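The Toy Library Comes of Age

Features | Kellthorpe Quarterly
1/29/26

When the Kellthorpe Toy Library opened in a former shoe repair shop on Bassey Street, it held 100 items, most of them donated by families whose children had outgrown them. Members paid a small annual fee, borrowed up to 3 toys at a time, and returned them within 15 days. The arrangement has changed very little. The loan period is the same, the fee has been raised once, and the shop still has its original counter.

The circumstances in which the library operates, however, have changed considerably. Toys are cheaper to buy than they were a generation ago and more difficult to repair. Homes in the older neighborhoods, particularly in Prelwood, are small, and parents report that storage is as great a concern as cost. The library now serves families across a wide range of incomes, and its governing board has had to consider what a lending service should offer to people who could, in many cases, buy the same goods new.

"Our early members came to us to save money," said Nneka Olatunji, director of the library for the past 10 years. "Many of our present members come because they want the toy to leave the house again. We had to accept that both are good reasons to belong."

The collection is divided by age and by type of play. Puzzles and board games circulate most heavily during the winter, while ride-on vehicles are reserved well in advance of the first warm weekends. Construction sets are borrowed steadily in every season. They also present the greatest difficulty for the staff, as a set with missing pieces cannot be lent again until it has been checked and, where possible, made complete.

Checking is carried out in the back room under the supervision of Tatiana Vlček, a retired kindergarten teacher. Each returned set is compared with a card listing its contents. Parts that cannot be matched to any set are placed in a common drawer, from which many sets have since been restored. Cleaning follows a written procedure that varies with the material, and cloth items are laundered off the premises.

The library has also begun lending to institutions. Under an agreement with the Trudine Family Center, boxes of toys are delivered each month to a supervised playroom used by parents attending evening classes. Sebastião Sales, who coordinates the program at Trudine, reports that children settle more readily when the contents of the room change from one month to the next. A similar arrangement with two pediatric waiting rooms is under discussion.

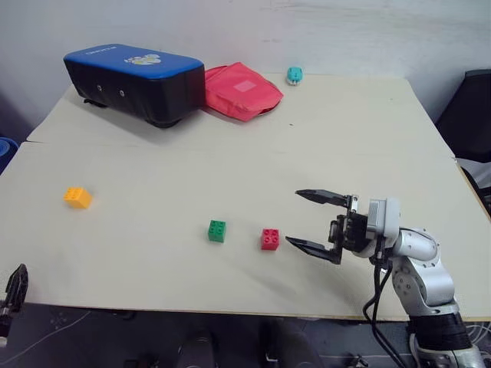 Building blocks hold a particular place in the history of lending collections. They have no fixed rules, they suit children of different ages at the same time, and they can be combined with pieces from other sets without loss. Hongmei Deng, who trains new staff in play support, advises adults to begin with very little. Three small blocks, set out with space between them on a pale tabletop, are enough for a first session with a younger child, and more may be added as the child asks for them. Large boxes emptied onto the floor, in her experience, are more often scattered than built with.

Funding remains the principal uncertainty. The city grant covers rent and insurance but not wages, and the present award ends in March. Tanko Iyamu, chair of the board, has proposed a sliding scale of fees under which existing members on low incomes would pay nothing. The proposal has been circulated to all members for comment - a step the rules do not require, but one the board considered appropriate.

A second branch in Prelwood has been discussed for several years. Suitable premises have been identified on the ground floor of a former bank, with level access from the street and adequate room for storage. No lease has been signed, and the board will take up the matter again once the grant has been decided.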